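How a Robot Learns to Wipe a Table

Wiping a table is easy for you. You have done it so many times that your hand knows what to do. A robot has to be taught, and at the Murnau lab in Darnport two researchers are trying to find out how many lessons it needs.

Urmas Grīnberga and Saulius Venckus use a method called learning from demonstration. A person does the job, holding a gripper tool with a camera on it. The camera records what the tool sees. Later, a computer studies the recordings and looks for patterns.
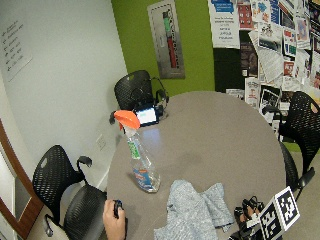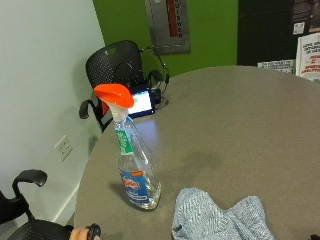
The spray bottle and the cloth on the round table.
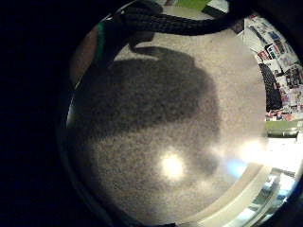
Page last changed: February

The first two pictures show the table from cameras that stay in one place. The third comes from the gripper's own camera. It shows mostly carpet, with a big soft shadow on it. A robot has to learn from views like this too, and work out which parts matter for the job.

The researchers wanted to know if more lessons always help. They trained one robot with 60 demonstrations and another with 600. Then each robot had to pick up a cloth and wipe a table it had never seen before.

The robot with 60 lessons often missed the cloth. The one with 600 did much better, but it still had trouble when the cloth was folded in a new way. Cloth is hard for robots because it keeps changing shape.

Next, the team will try 7 different tables.

Word to know
Demonstration: showing someone how to do a job by doing it yourself.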